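## Rorno teleoperation kit: review after 354 recorded demonstrations

We bought the Rorno kit to record pick-and-place demonstrations on a humanoid with five-finger hands. It consists of a pair of tracked gloves, a base station and a recording package that logs joint positions, glove pose and all camera streams to one file. Setup took 2 hours, most of it spent on network configuration. The manual covers this in a single paragraph and assumes a router we did not have.

Hand tracking is the strong point. Finger curl follows the operator closely, and a loose open grip can be held without the fingers hunting. Wrist rotation is less good. Past a certain angle the solver takes the long way around, and the operator has to back off and approach again. 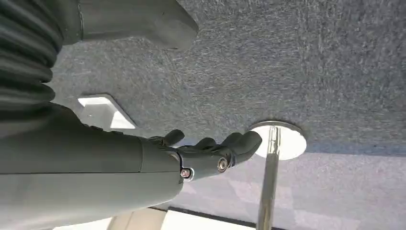
*Wrist camera view, right end of the hand near the foot of a chrome pole.*

The wrist stream is worth recording even if the policy will not use it. Parveen Seneviratne reviewed our first batch from the head camera alone and passed several episodes that the wrist view would have failed. The Rorno viewer plays both streams side by side, but scrubbing is slow on long files and there is no keyboard shortcut for marking an episode as bad.

Our main task was sorting small flat packets into a divided cardboard box. 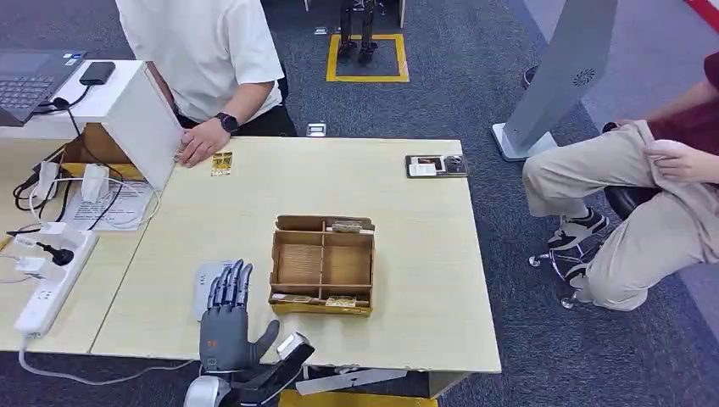 Narrow slots are hard to teach with this kit. The gloves have no force feedback, so the operator judges contact by eye, and the thumb often hides the divider at the moment it matters. We recorded 545 attempts and kept 354. Wide compartments gave little trouble.

Calibration drifts. We recalibrate every 3 hours — more often if operators swap gloves. The Bramholm kit we used before held its calibration longer but logged finger data at a lower rate, and its export tool needed a separate license.

**Good:** finger tracking, synchronized logging, plain file format.

**Bad:** wrist solver, calibration drift, slow viewer, thin manual.

I would buy it again for tabletop work with open access to the objects. For tight insertions, wait for the force feedback gloves, which Rorno lists for July.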